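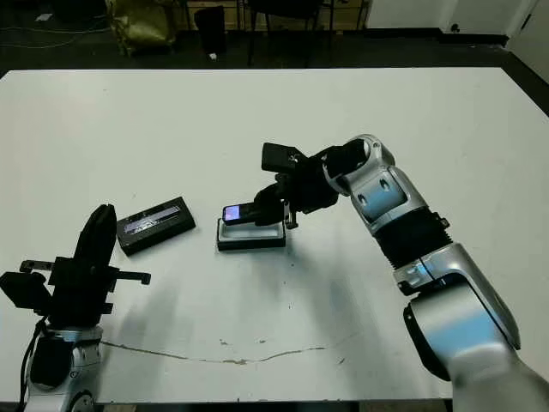
Right gripper with the phone over the black tray, boxing cell.

Search this list
Enter keywords
Go

[bench-automation] Re: Second two-arm cell, what to put in the budget
Posted Saturday by Fatima Du Plessis

Msimang wrote:
> We have approval in principle for a second two-arm cell, for
> putting phones into trays and boxes. The arms are priced. What did
> you miss the first time that we should put in the request? Also, is
> one set of fingers per arm enough? Harumora will only quote
> fingers in pairs.

Most of what we missed was small. The arms came in at the quoted price and I have nothing to add on those.

Fingers first. One set per arm is not enough. We ordered one spare pair for the whole cell and had to stop for 12 days while the next order came. Put in two spare pairs per arm. Ours get scuffed along the edges fairly quickly, and we now swap them on a schedule. Quoting in pairs is fine, you will want pairs anyway.

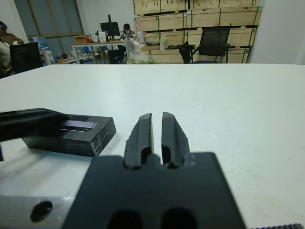
Lines to add to the request

1. Spare fingers, two pairs per arm.
2. Cables and clips. Budget for a full replacement set. Our first set was 7 inches too short at full reach.
3. Table. We used a white top we already had and saved the money. I would buy a new one next time. The marks and the long line across ours have to be left out of every vision check, and we spent 94 hours of staff time on that in the first quarter. A new top costs less.
4. Sample product. Ask for dead phones and empty boxes early. We used 104 boxes before the grip settings were right, and they came out of the packing budget, which caused some discussion.
5. Wrist cameras. Get one spare, same model and same firmware.

Altholm offered us a service contract at the time of sale. We turned it down and signed it in October at the higher rate. If they offer it to you, get the price in writing now, even if you don't plan to sign.

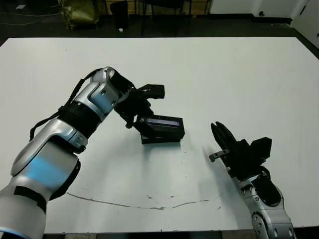 Left gripper at the black box, right gripper open.

On floor space, Desbridge asked me the same thing off-list. Allow for both arms at full reach plus a walkway on the far side of the table. I can send the drawing if you tell me which table size you are looking at.

Fatima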